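Making up a bed with an upholstered headboard and printed cushions

Applies to: single and double beds with a padded headboard, loose cushions, and standard sleeping pillows.
Time required: 30 minutes for a full change, 11 minutes for a daily reset.
Last revised 28th June by Rakiya Adebisi

Before you start

Clear the mattress completely. Put the cushions and pillows on a chair, not on the floor. Printed covers pick up grit from the floor, and grit transfers to the headboard fabric on the next contact.

You will need one fitted sheet, one flat sheet or duvet, pillowcases, a soft clothes brush, and a vacuum with an upholstery nozzle. A lint roller can replace the brush on smooth fabric. Do not use one on velvet or any other pile.

Step 1. Clean the headboard

Vacuum from the top edge down. On a headboard with a shaped top (waves, scallops, a camel back), dust settles in the low points of the curve. Work those first with the corner of the nozzle. Keep suction at the lowest setting. High suction can lift the fabric away from the foam and leave a ripple.

Marks on pale fabric should be treated before the bed is made. Dampen a white cloth with water, press it on the mark, lift, and repeat. Do not rub. Leave the area to dry fully before anything is leaned against it. Dye from a damp cushion cover will move into cream fabric readily, and red and orange prints are the worst for this.

Step 2. Fit the sheet

Start at the two corners nearest the headboard. Pull the mattress 2 inches forward first if it sits tight against the padding, then push it back after the corners are on. Fit the foot corners last and smooth toward them.

Step 3. Place the sleeping pillows

Stand plain pillows upright against the headboard, open end of the case facing away from the door. Gray and white cases can be mixed. If the headboard is low, lay the pillows flat so that the top edge still shows.

Step 4. Place the printed cushions

Limit these to 3 on a double and 2 on a single. Character and animal prints have a definite top, so check which way up the face is before shaping the cushion. Shape it by pushing the corners in, then pressing the sides. Do not chop the top of a face print. The crease runs through the eyes.

Put the larger cushion nearer to the viewer and the smaller one beside it, set slightly back. Overlap them a little if the bed is narrow. Two identical cushions of the same size can stand side by side, but leave enough space between them for the plain pillow behind to show.

Step 5. Fold the throw or spare cloth

Fold in thirds lengthwise, then in half. Place it flat on the mattress, clear of the cushions. A dark or strongly colored cloth should be washed separately at least twice before it is left on pale bedding.

Washing notes

Remove cushion covers and wash them inside out at the temperature on the label. Close the zipper first. Dry flat. Mint and other light greens fade quickly on a sunny line. Consolacion Mercado tested a set of covers over February and recommends drying them indoors in all cases.

Inserts should be replaced when they no longer spring back after being pressed flat. Use an insert one size larger than the cover for a firm front.

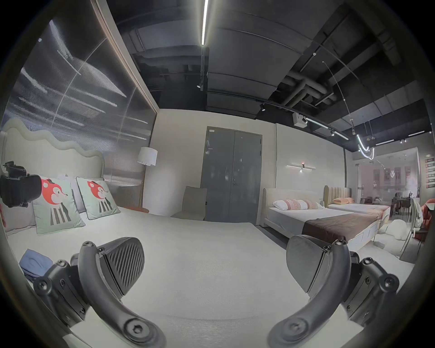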